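Home > Workshop > Care and Repair

Looking after rubber around the house and workshop

Tumelo Shabalala
Oct 27, 2018
5 minute read

Print this page | E-mail this to a friend

Rubber gets very little attention until it fails. A door seal starts to leak, a hose splits next to the tap, or the grip on a favourite screwdriver turns sticky and picks up every bit of fluff in the drawer. Most of this can be put off for years with a cloth, some mild soap and a bit of thought about where things are kept.

What does the damage

Sunlight is the worst of it. A hose left on a south-facing wall all July will age more than one that has spent the same summer in the shed. Heat comes next, then oil and grease, which make natural rubber swell and go soft. Electric motors give off a little ozone, and that causes fine cracks across anything under strain, so don't hang spare drive belts above the bench grinder.

Try the bend test twice a year. Fold the part gently between finger and thumb and look at the outside of the curve. Fine lines that vanish when you let go can be left for now. Lines that stay open mean you should order the replacement.

Cleaning

Use warm water with a small squirt of washing-up liquid and a soft brush. An old toothbrush is right for door seals and a nail brush for boots. Rinse, wipe and leave to dry in the shade. Keep white spirit, petrol and neat bleach well away from rubber.

Folds and ribs need the most care because grit collects in them and wears the surface each time the part flexes. Open each fold with your fingers and work the brush along the groove, not across it. Cuffs, bellows and gaiters all want the same treatment.

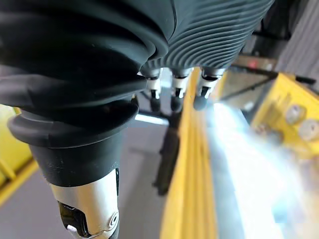 Photo: Grovia Picture Desk

Dry the grooves as well. A strip of old tea towel pulled along each one does it quickly. On a fridge or washing machine, the bottom of the seal holds the most water – start there and finish at the top.

If mould has already taken hold on a washing machine seal, lay a cloth soaked in white vinegar in the fold for 60 minutes, then brush and rinse. Don't make a weekly habit of it. Vinegar is fine now and again but hard on some rubbers if used all the time. Leaving the door ajar between washes does more good.

Dressings and powders

Silicone grease is the one to have in the drawer. A smear the size of a pea will do all the tap washers in a house, and it keeps door seals from sticking in frost. It should not be used on parts that are made of silicone themselves, as they can swell. I have used the Floston tub for years and a 100 g pot is still half full.

Petroleum jelly is often suggested for wellies and seals. It makes them shine for a week and then softens natural rubber, so leave it in the bathroom cabinet.

For gloves, cuffs and anything else that folds against itself, dust lightly with cornflour or unscented talc before storing. Shake off the extra. Two layers of bare rubber pressed together through a warm spell can bond, and pulling them apart usually takes the surface with it.

Sticky handles

Soft-touch grips on tools and torches go tacky with age. This is a coating breaking down, and washing alone won't cure it. Rub it with surgical spirit on a rag, changing to a clean part of the rag often, until you reach the hard plastic beneath. Open a window and wear gloves. The handle will be plainer but usable.

Storing

Keep rubber cool, dark and unstretched. Coil hoses in wide loops and drain them first. Stand boots upright with newspaper in the legs. Drive belts should lie flat in a drawer; a single nail puts a kink in them.

A lidded box is better than a bag for small parts. Mine is an old Baltgate fixings case with 3 trays: washers in the top, O-rings in the middle, odd feet and bungs at the bottom. Write the size on a slip of paper and put it in with the rings. They all look alike by spring.

When to stop

Gas hoses, brake parts and anything on a pressure cooker should be replaced at the date the maker gives, however good they look. The same goes for electrician's gloves rated for 1,000 volts, which need proper testing and should never be patched. For a split garden hose, cut out the bad length and fit a joiner – Kouris do a brass one that fits the common sizes.

Filed under: Cleaning, Seals and Hoses, Shed and Garage

Print this page | E-mail this to a friend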